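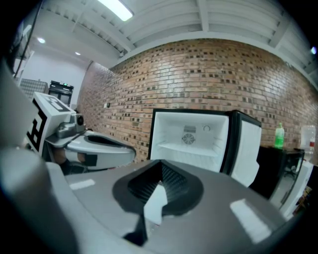
Marlina Setiawan wrote to say that the torque column alone was worth the download, but that she spent a whole afternoon wondering why half the joints in the Chin wells seemed to have been made up twice, and could we please put the answer somewhere near the top of the README where a tired person would find it.

Fair enough, Marlina, and thank you! In the Chin wells, a joint that was backed out and made up again gets a second row with the same joint number and a higher attempt number. Both rows are real. If you only want the connection that went down the hole, keep the row with the highest attempt for each joint and drop the others. There is a longer note on this under Repeated rows, and the loader now has a switch for it.

Drornska: casing running records, version 3

Drornska is a collection of records from casing and tubing jobs, the kind of work where a crew picks up pipe a joint at a time, screws it together over the well, and lowers it in. Rivard kept these records for its own billing and quality checks, and over the years they piled up in spreadsheets, typed tickets and a good many scanned pages. We have pulled 3000 jobs out of that pile, cleaned them up as gently as we could, and put them in one shape so that other people can use them.

We made it for students, for engineers who want something real to test a script on, and for anybody curious about how long this sort of work takes when the wind is up and the pipe is muddy. You don't need to have worked on a rig to use it, though it helps to have somebody to call who did.

What you get

jobs.csv
One row per job. Start and end clock times, the kind of string being run, pipe size and weight, connection type, the number of joints, and the crew size on the ticket.

joints.csv
One row per make-up attempt. Joint number, attempt number, final torque, shoulder torque where the connection has a shoulder, turns, and whether the operator accepted it.

stops.csv
One row per stop in the work, with a short reason code and the words the supervisor wrote down. This is the smallest of the tables and, if you ask us, the most fun to read.

codes.txt
The reason codes spelled out in plain words. Please read it before you chart anything, as a few of the codes do not mean what their letters suggest. WOC is waiting on cement in most of the oil patch, but on these tickets it was waiting on crane.

units.txt
A note on units, with the conversions we used.

Everything is plain text with commas between the fields and a header line at the top. A blank field means the ticket had nothing written there. A zero means somebody wrote a zero.

Getting started

Unpack the archive wherever you like and point Hirkudeo at the folder. Hirkudeo is the small loader that comes along with the data, and all it does is read the tables, check that the job numbers match up between them, and hand you back something you can work with. From a command prompt it goes like this:

hirkudeo check ./drornska
hirkudeo load ./drornska --last-attempt
hirkudeo load ./drornska --all-attempts

The check step is worth running once, even if you're in a hurry. If it prints nothing, all is well. We went back and forth on whether it ought to say something cheerful when it passes, and the quiet side won.

If you would sooner open the tables in a spreadsheet, go right ahead, but tell it to treat job_id as text. Some of the job numbers start with zeros, and spreadsheets love to eat those. We have had more mail about missing zeros than about everything else put together.

Where the records came from

The tickets were filled in by the people doing the work, mostly at the end of a shift and often (you can tell from the handwriting) standing up. The torque and turns figures came off the monitoring computer on the rig floor and were copied or exported afterward. On the older jobs, someone read them off a paper chart, and those figures tend to land on round numbers. The column torque_source tells you which kind you have: export, chart or ticket.

Scanned tickets were typed in by hand, each by two different people working apart from one another. Where their versions agreed, we took the value. Where they didn't, a third person looked at the scan and made a call, and the row carries a flag called settled. If a page was too faint to read, we left the field blank and resisted the temptation to guess, even when the answer seemed pretty obvious from the rows on either side.

Customer names, well names and the names of crew members have been removed, along with anything that would pin a well to a spot on the map. Each job belongs to a field group, and Chin is the one group that kept its working name, mainly to make the difference in how its joints were recorded easy to find. The rest are lettered.

Repeated rows

Back to Marlina's afternoon. Outside Chin, the usual habit was to overwrite a rejected make-up with the good one, so all you see is the final result. At Chin the supervisors kept both. Neither habit is wrong, but they don't mix well. If you compare rejection rates between Chin and the other groups, you will find that Chin looks dreadful, and it would be a real shame to see that in somebody's thesis. Chin simply wrote more down.

The --last-attempt switch puts all the groups on the same footing by keeping the final row for each joint. If rejected connections are what you're interested in, stay inside Chin and use --all-attempts.

Other things to watch for

Clock times are local and carry no date. A job that ran past midnight has an end time earlier than its start time, and the loader adds a day when it sees this. Jobs that ran longer than a full day are marked with long_job and have their total hours filled in from the invoice.

Crew size is the number of people billed, and that can be smaller than the number of people there. Trainees were usually left off.

Stops shorter than 20 minutes were not always written down. Some supervisors logged every pause and some logged hardly any, so please don't read a job with no stops as a job that went perfectly. We'd suggest leaving out the short ones altogether if you are comparing crews.

Torque is in foot-pounds throughout. A batch of 30 jobs was first recorded in newton-meters, and we converted those and marked them in the units column. If you spot a string where every torque looks a third too high, you may have found one we missed, and we would be very glad to hear from you.

The free-text reasons in stops.csv have been left nearly as they were written, spelling included. We took out names and a certain amount of swearing. What's left has a good deal of character, and several people have told us they started in on it meaning to read a page and looked up at lunchtime.

What it's good for, and what it isn't

People have used earlier versions to estimate running time by pipe size, to practice cleaning messy tables, and to try sorting the stop reasons into groups by their wording. All of those work nicely. One reader used the joint table to teach her class about outliers, and sent us the worksheet, and we still think of it fondly.

Please don't use it to set make-up torque for real pipe. The maker of the connection publishes the proper values, and those are the ones to follow. Please don't use it to rank companies or crews either. Every job here was run by a single contractor, and it isn't a fair sample of anybody else's work. It leans heavily toward land wells, with very little from offshore.

What changed in version 3

The stop reasons were moved into their own table.
The attempt number was added for the Chin wells.
Crew size was corrected on jobs where two shifts had been added together.
The settled flag was carried over to the joint table, where it should have been all along.
The old combined file is gone. If you have scripts that depend on it, hirkudeo load with --flat will build one that's close enough for most uses, although the columns come in a different order.

Terms

You may use, share and change the data for any purpose, paid or unpaid, as long as you name Drornska and say which version you used. If you pass along a changed copy, please say that it's changed. We can't promise it is free of mistakes, and we'd ask you not to try to work out whose wells these are.

Sending corrections

Send the job_id, the table, the column, and what you think the value ought to be. A sentence on how you noticed is a big help. We go through the mail in batches, so it may be a while before you hear back, but each message does get read by a person with the scans open next to it. Corrections we accept go into the next version with your name in the thanks file, or without it if you would like to stay out of sight. Just tell us which.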